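Phillips Facilities Group
Minutes of the Automation Working Group
Date: 5/30/24
Place: Kerkov demonstration office, second floor

1. Call to order
The meeting opened at 9:15 a.m. The minutes of the last meeting were approved with no changes. It was noted that the Jadberg site had dropped out of the visit for lack of space in the van.

2. Demonstration of desk clearing
Kerkov showed its arm working at an ordinary office desk. The host explained that the desk is left as office staff would leave it, with a lined waste bin, a mesh organizer on the partition and small supplies lying out. The task was to pick up single items and put them in the bin. Members stood behind the chairs and were asked not to lean on the desk.

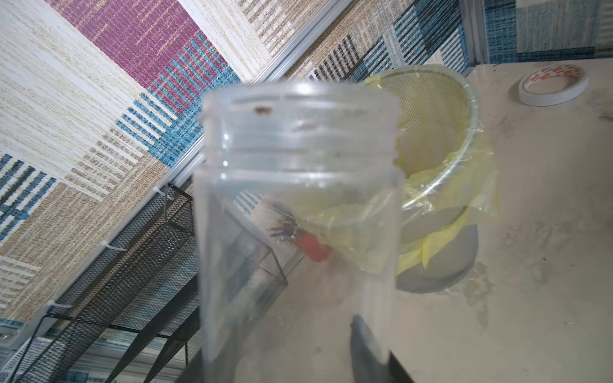
Kerkov said the arm has been trained on 1,261 recorded picks, of which 343 used clear plastic items. Clear items are the hardest for the system, as the camera picks up whatever is behind them. The host said they need more practice runs than paper or cardboard.

3. Questions from members
Asked about speed, the host said the arm is set slow for visitors and that a person would be faster at a single desk. Asked about night work, the host said this is the intended use.
Asked about liquids, Kerkov said the arm should not be given containers with anything left in them. Members felt this would be hard to keep to at our sites.
The Skumura building has 600 desks. Kerkov could not say how many arms that would take and will reply in writing.

4. Costs
No price was given. A trial would cover 51 desks on one floor, with Kerkov supplying an operator. The group asked that wall outlets and aisle widths be checked first.

5. Actions
Facilities to send the Skumura floor plan to Kerkov.
Kerkov to send a written quote and the safety sheet for the gripper.
Secretary to ask Jadberg if it still wants a separate visit.

6. Next meeting
To be held in June at the main office, once the quote is in. The meeting closed at 10:50 a.m.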